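How to clean glass jars and small wooden pieces

By Danica Doležal

Glass storage jars go cloudy from hard water and old detergent, and small varnished wooden pieces (coasters, lids, stands, the odd turned dish) go dull from hands and cups. I do both jobs in the same session, glass first, and the method hasn't changed much since I moved to Bretdale, where the tap water is hard.

What you need

White vinegar
Bicarb soda
Mild dishwashing liquid
A bottle brush with a soft end
Two lint-free cloths, one for glass and one for wood
A sheet of 2000 grit wet-and-dry paper
Clear furniture wax. I use Sundeveck, but any plain wax without colour will do.

The glass

Check the rim before anything else. Run a fingertip lightly around the outside of the thread and then look along the top edge against a window. A jar with a chip in the rim goes in the bin, wrapped in newspaper.

Wash in warm water with a small squirt of dishwashing liquid. Don't pour very hot water into a cold jar. Work the brush down the inside wall and into the corner where the wall meets the base. On threaded jars use an old toothbrush along the grooves, as crumbs and flour set hard in there.

If the glass is still cloudy, fill the jar one part vinegar to two parts warm water and leave it for 20 minutes. For a ring that won't shift, make a paste of bicarb and water and rub it on with your fingers. Bowls can be done the same way, but stand them in a tub so the outside gets the soak as well.

Rinse, then drain upside down on a rack so air can get in underneath. A jar standing mouth down on a flat tea towel will fog up. Polish with the glass cloth when it is nearly dry.

The wood

Never soak it. Wipe with a cloth wrung out in soapy water, wipe again with plain water and dry straight away. Get into any grooves or recesses with a cotton bud. Wood with a gluey patch from an old label can be wiped with a little eucalyptus oil, but try it on the underside first.

If the varnish has fine scratches, dampen the 2000 grit paper and go over them lightly, following the grain where you can. Stop as soon as the surface looks even. If you see bare timber you have gone through and the piece will need a fresh coat.

Wait until it is fully dry, put on a thin smear of wax and buff it off.

Glass and wood on the white table:

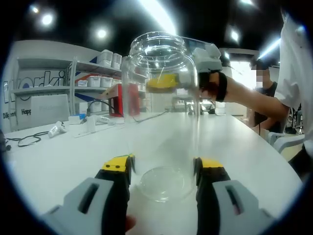

The tall jar, wide at the mouth.

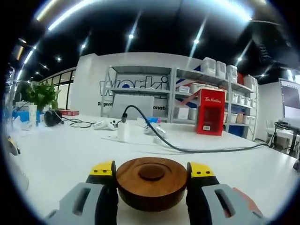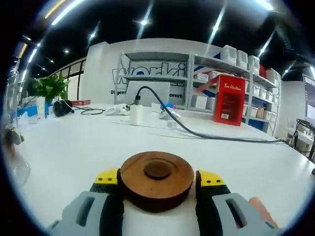
The two photos just before this line show round brown wood.
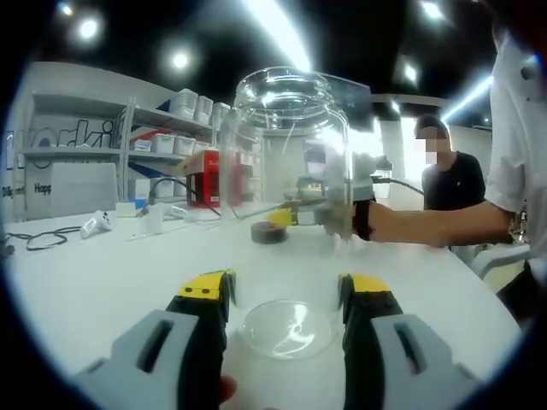
Tall jar and shallow bowl, both clear glass.

Leave waxed wood for a full day before it goes back into use, and keep it away from a sunny sill. If a piece starts to cup, turn it over and leave it under a heavy book for 7 days. This works on thin pieces and does very little for thick ones.

Jars should be completely dry inside before you put flour, rice or sugar in them. I leave mine open overnight. Vinegar smell goes by morning. If it hasn't, rinse with plain cold water and dry again.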